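Bench notebook, table-setting task, February

Friday, started at 9:40 with coffee and good intentions

The purpose of today was to write down the rules for hand-held gripper demos, so that the five of us stop having five sets. Hywel has his rules in his head. Arben has his on a sticky note inside the lid of the charger box. Mine change depending on who is watching. Iolo says he follows the Gultisdale sheet, which is a fine sheet, written for a different gripper and last edited when we still had the other office.

So, the state of play before we start arguing.

Session naming. We agreed on this in the fall and have since broken it in every way I can think of. Name is task, operator initials, take number, in that order. "final", "final2" and "good one" are not take numbers. Dinesh has already renamed the old folders once and he is not going to do it again, and I believe him.

Start pose. Both fingers open, whole tool clear of the table, hold still for a count of two, then move. The hold matters. The trimming script at Stelmont looks for it, and when it doesn't find it, it picks something else to call the beginning. Last batch it picked the middle of a reach on 13 takes. The script did what it was told. We hadn't.

Approach. This is where we lost most of the morning. Hywel goes for a plate from the side, low, one finger over the rim and one outside, and closes on the edge. Arben comes down from above like he's picking up a coin. Both get the plate most of the time. Mixed together under one task label, though, they make a muddle, and the Grirov people will train on the muddle and then write us a polite email.

Position wins for anything flat: low, one pad inside the rim, the other well clear of it over bare table, pause, close. Leave a visible gap on the outside. If the outer pad is touching the rim before you close, you are pushing, and the thing slides off toward the placemat and you end up chasing it. I did this twice before lunch while explaining to Iolo why it shouldn't be done.

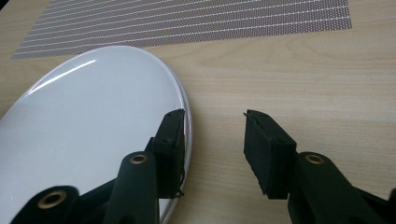 Dinesh Acharya

The white oval is on the bare wood with the mat up behind it, and the pads are one on each side of the right edge, a decent stretch of tabletop between the rim and the outside pad. Call that the reference for "before close" on flat items. I'd be happy if everybody's looked like it. Note the long streak of glare on the white, too. Glossy things under our lights do that, and I don't want anyone tilting the lamps between takes to get rid of it. If the lights move, it's a new session with a new name. See above about names.

Pads. Look at the bottom of the left one. There are threads hanging off it where the foam seems to have started tearing, and the slanted top of the right one is a bit crumpled. Neither bothers me for today's work, but we have no rule for when a pad is done, and "when Arben sighs at it" doesn't transfer well to new people. Proposal:

Check both pads before every session, faces and lower edges.
Loose fibers: trim them, log it, carry on.
A tear that reaches the gripping face: change both pads. Both! A new pad against an old one closes crooked, and we spent most of a week on that once and blamed the calibration.
Write the pad change in the session note. Foam type as well, if it's from the Hopkin box, because the Hopkin foam is stiffer and it shows.

Iolo wants a fixed number of takes per pad instead. I see the appeal, a number is easy to follow. It also means throwing out good foam on soft objects and keeping bad foam on hard ones. We left it open. His point that people don't inspect things they've been told to inspect is a good one, and I have written it down here so he can't say I ignored it.

Failed takes. Keep them. I will keep saying this. Mark them failed, put one line on why ("slipped", "phone rang") and leave them in the folder. Italo deletes his because they embarrass him, with the result that on paper he is the best operator we have ever had. Grirov asked if he could train the others.

Regrasping. If you miss the close, open fully, back off, and come in again, same take. No fidgeting with the fingers half shut. If you miss a second time, stop and mark it failed.

The other hand. Stays out. No steadying the plate, no nudging the mat straight mid-take. The mat gets put wherever the layout card says before recording, and after that it can be as crooked as it likes. Arben finds this physically painful.

12:15, read all of the above aloud. Objections: Hywel thinks the count of two should be slower for people who count like I do. Fair. We'll use the beep.

After lunch, Arben did a run of plates the low way, under protest, and got used to it sooner than he'd wanted to. I haven't gone through the footage, so no claims about quality. Iolo logged pad condition for each one and filled the column with "ok", "ok", "ok", "meh". We need a word list for that column. Adding it to the pile.

To do
Type this up as one page. One. The Gultisdale sheet is five and nobody has met page four.
Ask Stelmont what length of hold the script wants, in writing this time.
Italo: stop deleting.
Layout cards need reprinting, the mat outline is for the old mat.
Pads: order more of the ordinary foam, hide the Hopkin box.
Decide on cups. Handle or no handle, side or top. Hywel and Arben have already taken positions, so set aside a morning.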